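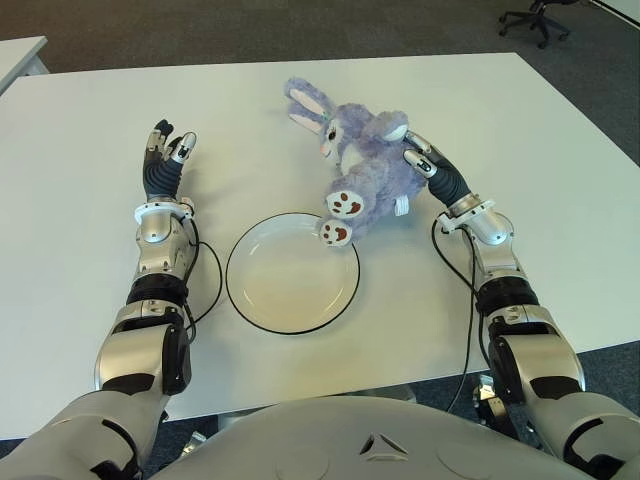
第1页 讲稿备注:小型办公室的吸声与混响控制

开场不念标题,直接给出问题:Hilgate 办公楼二层会议室,语音清晰度投诉集中在电话会议时段。房间为平行硬墙,吊顶为石膏板,地面原为瓷砖。

第2页 测量条件

说明声源位置与传声器位置,各测点离墙距离保持一致。测量时空调关闭,门关闭,室内无人。背景噪声单独记录,不与混响数据合并。低频段结果离散较大,讲到此处停一下,留时间给听众看曲线。

第3页 处理方案

先处理顶面,再处理一侧长墙。Lederari 板厚40毫米,背后留空腔。空腔深度影响低频吸声峰的位置,这一点口头强调,幻灯片上没有写。地毯只对中高频有效,不能代替墙面处理。
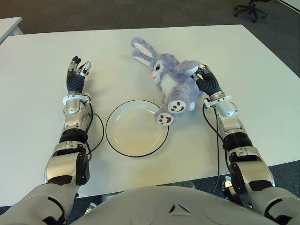
空腔内填棉时,棉不得压实,也不得与面板粘连。安装顺序见附录,现场不展开。若有人问到防火等级,请其查阅产品检测报告,不口头给数值。

第4页 费用与工期

Lightfoot 方案施工7天,Camo 方案施工15天,差别主要在龙骨。两者在中频段的结果接近,低频段 Camo 略好。此页不作推荐。

第5页 遗留问题

门缝漏声尚未处理。玻璃隔断的颤动回声仅在站立位置可闻,坐姿不明显。2月复测,测点不变。

提问环节先收齐问题,再按页码顺序回答。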